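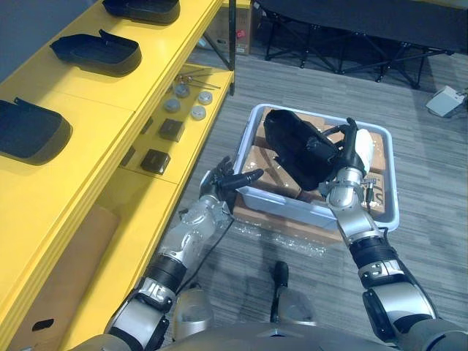
A light gray tray with flattened cardboard boxes inside.

Flat boxes are the best free supply in the house!

I break down every delivery box the day it comes in (a butter knife under the tape does it) and stand them on edge by the back door, smallest in front. January is when the pile gets silly, and that's when I start using them up.

Big ones go under the car for oil drips, or under the mulch along the fence, with every bit of tape pulled off first. Medium ones get cut into drawer dividers. Measure the drawer, take off a quarter inch, slot the strips together and you're done before the coffee's ready. I made 35 of them for my button and screw drawers and I love every one!

My neighbor Aníbal Godinho lines his boot shelf with the thin stuff and swaps it out when it gets muddy. So easy. Keep a sharp blade handy, and cut along the ridges when you can, it goes much faster.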